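From: Adel Mansour
To: Rind readers list
Date: Monday, August 15, 2022
Subject: Re: [rind] Volume 2 preorder and the drama CD

Hi all,

Ehsan wrote:

> Does anybody know if the special edition of Rind 2 is the same book
> with a slipcase, or if there's new material in it? The Jasbridge page
> just says "bonus content" and the price is way up from the first one.
> Also, is the drama CD subtitled in any way? My Japanese is bad.
>
> Ehsan Sadeghi

I got my copy on Friday, so I can answer most of this! It's the same main book, 353 pages, but the special edition has a color section at the front and a side story at the back that never ran in the magazine. The side story is the one with the lighthouse keeper's sister (if you've read chapter nine you'll know why I yelled out loud on the bus). The slipcase is nice but thin, and mine came with a dinged corner.

## The drama CD

It's two tracks, one long and one short. No subtitles, obviously, but there's a folded script sheet tucked into the booklet, and it has furigana on everything, so you can follow along pretty well with a dictionary app. The long track is the harbor festival chapter with a few extra scenes. The short one is just the cast goofing around in character, and I've played it way too many times already.

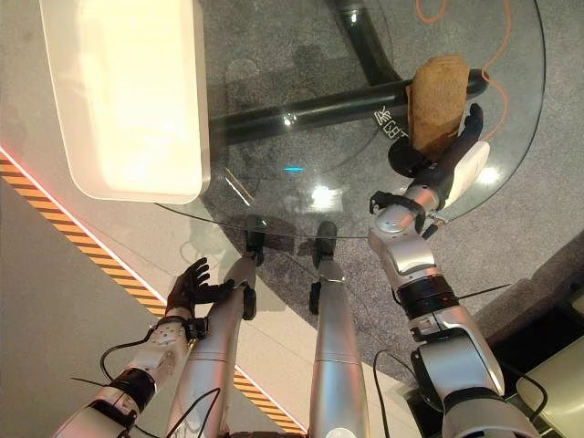 ## Ordering

Jasbridge still had it last night. Vilhjálmur tried Prandport back in June and they canceled on him, so I'd skip them for this one. The item number is 3417 – put that in the search box, because typing the title only brings up the regular edition. Shipping took about 2 weeks for me.

## The anime

İlker asked off-list if the Fleltgate adaptation is still on. All I know is what's on the wraparound band, which says "in production" and nothing else. No date, no cast. The CD cast might carry over, or they might recast everyone like last time and I'll be grumpy for a year.

Gholamreza, you still have my volume 1, by the way. No rush, but I'd like to reread the ferry chapter before I lend out this one.

Adel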